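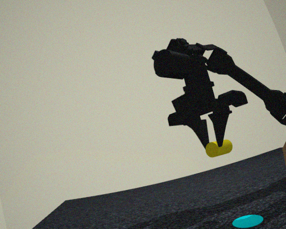 Last changed: 12 March 2020

Second batch of the wall paint samples. Gitico sent new tins, same order number as before, and the base is thinner than last time. It ran off the stirring stick in a thread. I wrote the lot number inside the cupboard door next to the old one.

Painted 8 boards in the morning. Two coats each, brush for the first and the short-pile roller for the second. Boards 1 to 4 are the Lacson primer, 5 to 8 have the Pusitz one. I left three hours between coats. The sheet says two, but in September we went by the sheet and the second coat dragged.

Board 3 has a hair in it. Left it, will not use that one for the gloss readings.

Color: by the window the beige looks a bit green next to the card. Under the tube lights it looks gray. I can't say yet which of these the client means when they say it is "off". Need to ask for the room it is going in and what bulbs they have. If it is a north room I would add a touch of red oxide and leave the rest of the recipe alone.

Humidity was 44 percent at the start. Forgot to read it again at the end, so no second figure.

Tape test on the old September boards while waiting. Pusitz held on all of them. Lacson lifted at the corner on two – both had been sanded with the worn paper, so I would not blame the primer yet. Cut a fresh sheet and sanded two new blanks the same way to compare. They are on the lower rack with pencil marks on the back.

Roller sleeves: down to the last 3. The Vusow ones shed less than the cheap pack, please order those again. The cheap ones are fine for primer.

The lid of the second tin does not seal any more. I put film under it and stood it upside down. Don't shake it.

To do
Gloss readings on boards 1, 2 and 4 to 8 once they have cured
Ask about bulbs
Scrub test, one board from each primer
Clean the tray properly, there is old white in the corners – it got into the first coat on board 6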